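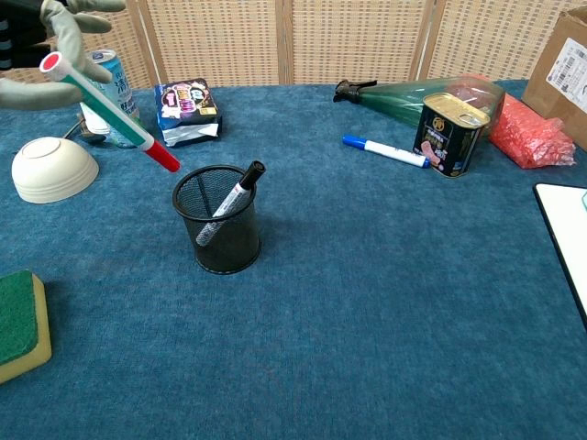

The reading of the names is the oldest part of our November remembrance evening, and it is also the part where most mistakes happen. At Grosholm we have one chapel, one bell and a list of the people who died since the last November. Last year the list had 59 names. I was asked to write down how we prepare it, so that smaller congregations can use the same way. For the paper work you need a table, the list, a stack of plain cards and something thick to write with. A marker like the one over the blue felt, with the white barrel and the red cap, is better for the cards than a ballpoint, and a mesh pen holder in the middle of the table keeps the spare ones from rolling to the floor.

Step 1. Collect the names

Start at the beginning of October. Take the names from the burial book first, then put a notice in the parish letter and ask families to send the names of relatives who were buried in another place. Ask for four things: the full name, the year of birth, the year of death, and the telephone number of one person. Do not take names only by word of mouth at the church door. I did this once and lost two of them in a coat pocket.

Close the list one week before the evening. Families who come later can still be added by hand, but they should know that the printed leaflet will not have their name.

Step 2. Ask how the name is said

This is the most important step, and it takes one whole afternoon of telephone calls. Kaisu Kettunen makes the calls in our congregation. She reads the name to the family, lets them correct her, and writes it again under the real name as it sounds. When Tươi Chu gave us the name of her grandmother, we practised it four times on the telephone, and Kaisu also asked which part is the family name and in which order the family wants to hear it.

Ask also about the names people really used. If a man was Johannes in the papers and Jussi for everybody else, the family may want both.

Step 3. Write the cards

One name goes on one card, in capital letters, with the sound version below in small letters. Put a number in the top right corner. If you drop the cards on the chapel stairs (we did), the number saves you.

Alphabetical order is easy to check, but we read in the order of the date of death. In this way a husband and wife who died close to each other often stay together. If they do not, you may move one card, but then change the numbers also in the leaflet.

Step 4. Prepare the candles

Use one candle for each name and six extra. The extra ones are for visitors who come with a name that is not on the list, and for wicks that do not want to burn. We order ours from Pesonen in September. Any plain candle with a stable foot will do.

Set a wide tray of sand in front of the altar and try beforehand that all the candles fit in it. Light the row at the back first -- otherwise somebody must reach over the flames with a sleeve.

Step 5. Choose two readers

One reader becomes tired, and the voice drops after the third page of the leaflet. With two readers, change after every ten names. Leena Nieminen and Teemu Kettunen read for us, and they stand on the same side so that the change is quiet.

The rhythm is simple:
Read the name.
Wait until the family has stood up and the candle is lit.
Ring the bell one time.
Let the sound go down completely, then take the next card.

Practise this with ten cards and a watch, and multiply. If the result is too long for the old people in the benches, shorten the sermon and leave the silence as it is.

Step 6. After the service

Let the candles burn while coffee is served, and leave one person in the chapel with them. We give each card to the family at the door. Cards that are not taken go into an envelope with the year on it, and Saimi Suominen keeps the envelopes in the vestry cupboard. Some families ask for the card only in the spring, one came in May.

If you find a wrong name or a wrong year afterwards, telephone the family the next morning and correct the burial book on the same day.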